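**Week 6: Cloths, Plates and the Table They Sit On**
Housekeeping Practice, Section B. Notes by Noemi Kasprzak

Bring last week's stain chart. If you lost it, Vaughn Obi has the spares and will make you sign for one.

## 6.1 Where we left off

We ended with napkins, and with Radomir's claim that a cloth has only two states, folded and laundry. I've thought about it over the weekend and I still disagree. There is a third state, the crumple, and it takes up most of a cloth's working life. A folded cloth is on display. A crumpled one is waiting for somebody to decide about it, sometimes for days.

For this course, deciding goes in this order:

1. Pick the cloth up by the middle. Corners drag through whatever is on the plate.
2. Look at the plate underneath. Crumbs go in the bin before the plate goes anywhere.
3. Shake the cloth out over the sink, not over the table you are about to wipe.
4. Fold it or put it in the wash. Draping it over a chair is putting off step 4.

## 6.2 The bare table

People assume an almost empty table is a clean one. Szabo's old handout (Reginald Szabo taught this section before me, and his handouts were 90 percent underlining) has one good sentence on the subject: "Clear it, then look at it." Most of us manage the first half.

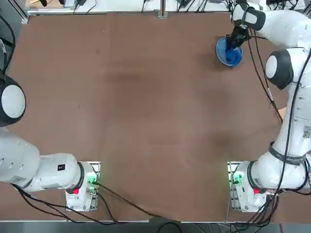 *Fig. 6.1. Blue cloth on a round blue plate, brown tabletop. Note the stain in the upper middle and the dark patch toward the right.*

Cloth and plate are the easy part of Fig. 6.1, and most of you will go straight for them. Please spend your time on the tabletop. The finish is mottled to begin with, and a mottled finish forgives a great deal and hides the rest. Faint scuffs are wear and can be left in peace. The two darker marks need a test before anyone reaches for a product:

- Damp cloth, plain water, light pressure. Wait for it to dry before you judge.
- If the mark is unchanged, one drop of dish soap, same again.
- If it is still unchanged, write it down and stop. Half the ruined tables I have met were ruined at this stage by somebody with a scouring pad and a free afternoon.

Josefina asked whether a blue cloth on a blue plate counts as a set. It counts as easy to overlook, especially when you are stacking plates in a hurry.

## 6.3 Shelves behind a table

We ran out of time for this. Short version: a shelf next to a work table fills up at the speed of the table being cleared. Read the Lindgren chapter as far as the section on baskets. The rest of it is about baskets too, but with less conviction.

## For next time

Choose one table at home and clear it. Draw the marks on it, to scale if you can stand to, and run the water test on two of them. One page. Pages about why your table has no marks will be returned with a request to turn on a lamp.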